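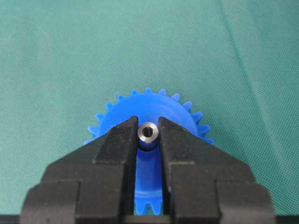
How should a metal sleeve be fitted into a plastic gear without cracking the hub?

Press it in square and slowly, with the gear supported directly under the hub, after checking that the sleeve is only slightly larger than the bore. Most cracked hubs come from a sleeve that started crooked or from a gear that was held by its rim.

The notes below cover small plastic gears of the sort found in hand mixers, blind winders, toy gearboxes and benchtop feeders. They assume a home workshop with a vice, a drill press and a set of calipers.

Work surface

Lay a piece of woven cloth over the bench before starting. Small parts that are dropped on cloth stay where they land, and plastic teeth are not marked by swarf embedded in the timber. Choose a plain colour that contrasts with the parts. Shake the cloth out between jobs. Terry towelling is unsuitable, as the loops catch on teeth and shed lint into grease.

Measuring

Measure the sleeve at both ends and in the middle, then rotate it a quarter turn and repeat. Cheap sleeves are often slightly tapered or out of round. Measure the bore with a small-hole gauge if one is available. The inside jaws of ordinary calipers read undersize in small bores because the jaw faces are flat.

For common nylon and acetal gears, an interference of 0.05 mm on a 6 mm bore is a reasonable starting point. Thin hubs need less. Printed gears vary with the printer and the filament and should be tested on a scrap piece first. If the sleeve drops through under its own weight, a press fit is not possible and an adhesive will be required.

Let the parts sit in the same room overnight if they have come from a cold shed. Nylon also takes up moisture from the air and grows slightly, so a gear measured straight from a sealed bag may read differently a week later.

Preparing the parts

Remove any burr from the bore with a countersink turned by hand. One or two turns is enough. A powered countersink will grab and take off too much.

Break the leading edge of the sleeve with fine wet-and-dry paper, 600 grit or finer. Wipe out the inside of the sleeve with a cotton bud and isopropyl alcohol. Grit left in the sleeve will score the shaft.

Do not use petrol, acetone or brake cleaner on plastic gears of unknown composition. Acetone attacks ABS and polycarbonate quickly, and some of the damage shows up only once the part is loaded.

Pressing

1. Place a flat block with a clearance hole on the drill press table. The hole must be larger than the sleeve and smaller than the hub.
2. Set the gear on the block with the hub centred over the hole. The teeth should carry no load.
3. Fit a short length of smooth rod in the chuck. Unplug the machine. The drill press is used here only as an arbor press.
4. Start the sleeve by hand. Sight it from two directions at right angles.
5. Bring the quill down with light, steady pressure. Stop if the sleeve leans, back it out and start again.
6. Leave the pressure on for a few seconds at the end of the stroke.

A vice will do the same work if it has smooth parallel jaws. Put a piece of hardwood on each side. A hammer should not be used, even with a drift.

Holding small parts

Sleeves are awkward to hold by finger, particularly when oiled. Grip the outside of the sleeve on opposite sides, low enough to keep the top face clear. Flat-nosed pliers with taped jaws are adequate. Serrated jaws raise small ridges on the metal, and each ridge cuts a groove in the bore as it goes in.

If a sleeve has to be drawn out again, pull straight along its axis. Rocking it from side to side opens the bore into an oval, and the replacement will not sit true.

Adhesives

Anaerobic retaining compounds are made for metal against metal. Many of them craze or crack ABS, acrylic and polycarbonate. For a loose sleeve in a plastic hub, a slow two-part epoxy is the safer choice. Roughen the outside of the sleeve, degrease it and apply a thin film. Plug the inside of the sleeve with a greased toothpick so that epoxy cannot run in.

Acetal and nylon do not bond well with anything commonly sold at a hardware store. With these materials the fit must come from the press, or from a shallow groove that gives the epoxy a mechanical key.

Checking the result

Slide the gear onto its shaft and spin it by hand. Watch the tips of the teeth against a fixed point such as the end of a scriber. Side-to-side wobble means the sleeve is tilted. In-and-out movement means the bore is off centre, and the gear will be noisy and wear unevenly.

Mesh it with its mate and turn through one full revolution. There should be a small amount of backlash at every position. A tight spot in the same place each time points to runout or a damaged tooth.

Lubrication

Use a silicone or PTFE grease on plastic teeth. Apply a film thin enough that tooth colour shows through. Excess grease is thrown outward and collects dust. Oil-impregnated bronze sleeves need no grease in the bore, but a drop of light machine oil once a year does no harm.

Storage

Keep finished gears flat in a lidded container, away from sunlight. Gears hung on nails by the bore can distort over a hot summer. Label each bag with the tooth count, bore size and material. Sleeves go in a separate compartment with a drop of oil on a scrap of cloth.

Reader correction

Willy Claeys wrote in November to point out that an earlier version of this page recommended freezing the sleeve before pressing. He is right that the gain is negligible at these sizes, and that condensation forms on the metal as soon as it leaves the freezer. The step has been removed.

Last revised 2 March 2019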